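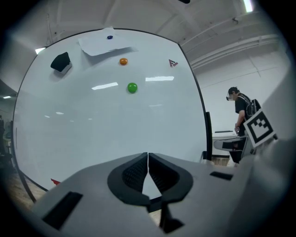
A whiteboard with a sheet of paper held by a magnet.

The Quiet Return of the Night Class
By Charalambos Moschos
September 19, 2020

Evening education in Bukmont was once a matter of civic pride. The Stamatopoulos Institute opened its doors to working adults in a former grain exchange, and at its height it offered 100 courses a term, among them bookkeeping, Greek and boiler maintenance. By the end of the last decade, the catalog had shrunk to eight.

Enrollment is now rising again. The institute added three courses in May, all of them in practical subjects, and each filled within two weeks. Applicants are older than before, and many already hold a degree. Several told the admissions office that they wished to learn a trade their parents had practiced.

Fees remain modest. The Flornulent Fund, which has supported the institute since its founding, covers half the cost for residents of the river districts. Whether that support will continue is a question for the fund's trustees, who will review the program before the spring term. The institute has asked for a commitment of three years.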